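Folding sleeveless tops so they stay put in a drawer

nultholm_nan
Posts: 1800
I have 23 tank tops and one shallow drawer. Folding them in thirds on the bed works until I pull one out, and then the straps come loose and the row falls over. What do you all do?

Bultix
Hang them. Sleeveless shirts aren't worth folding.

pearbasket
Disagree. Mine slid off the hangers all summer, and the shoulders stretched on the ones that stayed up. I fold in half lengthwise, tuck the straps down, then roll from the bottom hem.

Bultix
Get the notched hangers. I paid 20 dollars for a pack and haven't picked a shirt up off the closet floor yet.

nultholm_nan
No closet in this room, so it has to be the drawer. Does rolling leave creases?

pearbasket
A few on thin cotton. None on the heavier knits.

Nkechi Ogunleye
I fold mine and don't roll. Hold the shirt up by both sides first and pull it gently until the fabric hangs straight. Most of the crooked folds I get come from laying it down bunched.
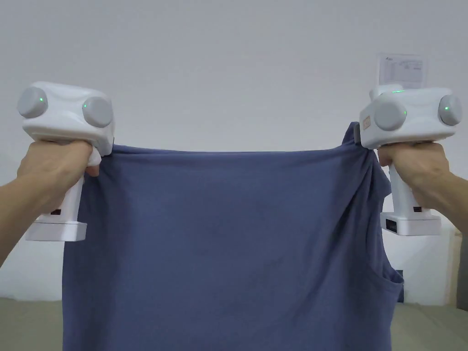 Then lay it face down, bring the sides in to the middle, fold the straps over so the top edge is square, and fold up from the hem 2 times. Stand it on its folded edge.

Bultix
Still slower than a hanger.

nultholm_nan
Going to try the face down way tonight with the cotton ones. I'll roll the gym tops.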